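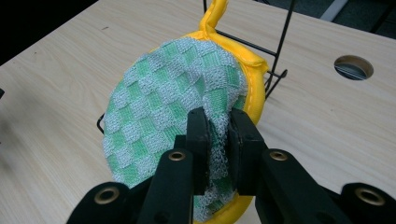

Can a machine do the dishes cloth yet?

Thursday, February 22, 2018

My mother-in-law, Lenuța Jitaru, asked me at lunch what I do all day, and I told her that at the moment I am teaching a gripper to take hold of a scrubbing pad. She put down her spoon. She wanted to know if it can also scrub. I said no, first it has to take hold. She asked how long I have been working on this and when I said since October she picked up her spoon again and spoke with my wife about other things.

So this post is for her, although she does not read English, and for other people who ask me the same question at parties. The question is always the same: when will the robot clean my kitchen? I will try to give a fair answer from the side of a person who spends his days very near to this problem and is not selling anything.

What is easy and what is not

People think the strong part is difficult. The strong part was solved before I was born. A machine can lift a car door and put it in the same place the whole night without a coffee. The car door helps very much. It is hard, it has the same shape every time, and it waits exactly where the drawing says that it will wait.

A scrubbing pad has none of these good manners. The one we use now is round, with a mesh face in mint green and white squares and a yellow padded border. It has a small loop at the top for hanging. For a person it is a very simple thing. You could hand it to a child of two years and the child would hold it correctly, and then put it in the mouth.

For two fingers it is a hard object. The fingers are flat blocks, they have no skin, and they can do only two things: come together and go apart. If you close them on the middle of a flat face there is nothing between them. You must press a little into the mesh, so that some of it comes up in a fold, and then close on the fold. If you press too little, the fingers slide over the loops and close on air. If you press too much, you push the whole pad over, and now it has a new position and you must begin again with looking.

We have the pad upright against a black wire stand for this reason. I know that in my kitchen no pad stands so nicely. In my kitchen it is under a pot. I say this so that you know how far from the kitchen we still are.

The fold

I want to stay a moment with the fold, it is the part I like the most.

When my colleague Walter Palomino takes a cloth from a table, he does not pick it up from a point. I have watched him many times now, and he finds it a little bit annoying. He puts his fingertips on the cloth, pulls them toward each other, and the cloth makes a small hill. Then he takes the hill. All this is less than one second and if you ask him how he did it, he says "I took it." He has no memory of making a hill.

Most of household work is hidden like this. We have a word for the result and no word for the steps. To make a bed, to dry a glass, to open a bag of flour without having flour on the sweater. When you must write the steps for a machine, you find that you never knew them. I have wiped tables for more than 26 years and I could not tell you at which angle I hold the cloth.

There is also the problem of the loops. The mesh stretches. When the fingers have it and you move them back, the mesh comes with them and the pad stays. For a moment you believe that you have the pad, but you have only a bit of its face, pulled out like a cheek. Our program believed this too. It reported success very proudly on the first day while the pad was not lifted at all. Now we ask it to check also if the rest of the object is moving, and it is more modest.

Somebody will write in the comments, why do you not take it by the loop? It is a good question and Mawar Tjoa, who started this project with me, asked it in the first week. The loop is made for a hook or for a finger, and yes, it is easier. But a person who scrubs does not hold the pad by the loop. If we only learn loops, we have a machine that can hang up the pad and never use it. Also many things in a house have no loop.

What I have seen in real places

In October I visited a small laundry for hotels, the name is Hulen, where a friend of a friend is the manager. They have machines everywhere. The washing is automatic, the drying is automatic, the big ironing line takes a sheet at one end and gives it back folded at the other end. But between the dryer and the ironing line there are people. They take a wet twisted pile, find two corners of one sheet, and clip them. Cornel Dumitrescu, the manager, told me that everything in his building is automatic except for finding the corner. I have thought about that sentence many times. I think it is a good map of the whole field.

The other place was a workshop that makes small kitchen parts, called Fedau. They bought an arm to load a polishing machine, and it does this well, 5 days a week. The parts are metal and they come in a tray with a hole for each one. Then they wanted that the same arm also wipes the parts with a cloth before packing. They tried it for 8 weeks. Now a person wipes the parts again and the arm has gone back to loading, where it is happy, if I can say this about an arm. The loading was a job where the world was already put in order. The wiping was a job where the cloth was different after each part.

From these two visits I made for myself a simple rule. If the thing keeps its shape, a machine can probably do it today, and the only question is the price. If the thing changes its shape when you touch it, you should ask to see it done a second time, with another piece, by somebody who is not from the company.

About the videos

I must say something about videos, because my brother-in-law Sebastian Roman sends me one every week. A robot is folding a towel. A robot is cooking an egg. He writes under it "you are out of work!!"

I look at these videos with respect, the people who make them are often much better than I am. But please look in the corner, if there is some small text that tells you the speed. Look if the towel is one towel or many different towels. Look if the video begins when the towel is already flat. I don't say that they cheat. When I make a video I also choose the good attempt. I am only saying that a video shows that a thing is possible once, and a kitchen needs it on a Tuesday, with bad light and with an onion in the way.

So, can it do the chores?

My answer for today. Vacuuming, yes, more or less, if you pick up your socks first. Cutting the grass, yes. Washing the dishes, yes, since a long time, but we forget it because the machine is a box and has no arms. I think this one is important. The dishwasher did not learn to hold a sponge. Somebody had the idea to throw away the sponge and use hot water in a closed box, and it was a much better idea than mine.

Scrubbing a pan which has burned rice on it, no. Wiping the table around the things which are standing on it, no, only in a lab and with things that we chose. Cleaning the bathroom, please don't ask me.

And taking hold of a scrubbing pad by its face, we are working on it. We plan to do 2000 attempts with this pad and then change to another one, which I expect will destroy all our nice numbers. Mawar wants a smooth pad next. I want a thin cloth. Walter wants to go home on time.

For the people who asked by e-mail: the name of the control program is Findo, and the older one, which I wrote about last year, was Vlad. Vlad is retired. It could pick up a wooden spoon very beautifully and I have kept a copy.

Next time I will write about how we decide what counts as a good grip. Lenuța has already told me her opinion about this. A good grip is when the pan is clean.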